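Do Readers Trust a Badly Written Book Review? My Term Project

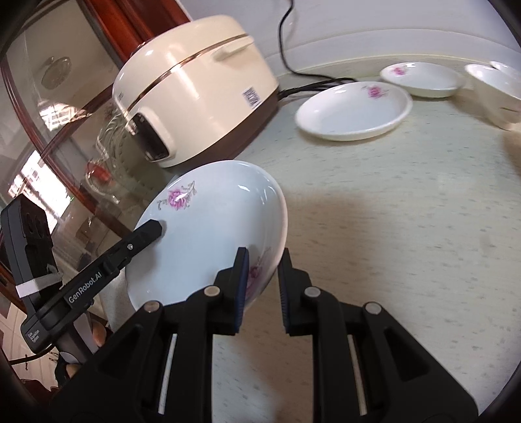
4 min read

So my project started with a book I bought for my aunt. It was a collection of essays on painting and prayer, and every review on the shop page said some version of "great item, fast, would recommend." Not one mentioned a chapter! I wanted to know whether people notice that, and whether it changes what they buy.

My adviser, Gwenllian Nicholas, told me to make it smaller (she was right, my first plan would have taken years). I ended up with 1,604 reviews copied from Jernel, a secondhand book site, all of them for religious and art nonfiction. I sorted them into two piles: reviews that mention something only a reader would know, and reviews that could be stuck on a toaster. Gergely Hegyi sorted a batch separately so we could compare, and we argued a lot over "beautiful pages." I still say it's a toaster review.

Then came the part I liked best. I asked 13 classmates to read 3 product pages each and tell me out loud what they were thinking. I had expected them to laugh at the generic ones. Mostly they skipped right over the text and looked at the stars — even Temitope Aliyu, who edits the campus magazine and hates a misplaced comma more than anyone I know. When I asked her why, she said she was shopping, so she wasn't really reading.

Only two people changed their pick after I pointed out the empty reviews. Both were choosing a gift, which makes me wonder if we read more carefully when somebody else will open the package.

Things I'd fix: my classmates all know each other, and a few had talked before their session. I also never tested long reviews against short ones, and I should have, because the long ones on Jernel are sometimes the emptiest of all. My sorting rules are in the appendix, along with the list of titles. If I get to continue in December I want to try cookbooks, where people at least tell you whether they made the soup.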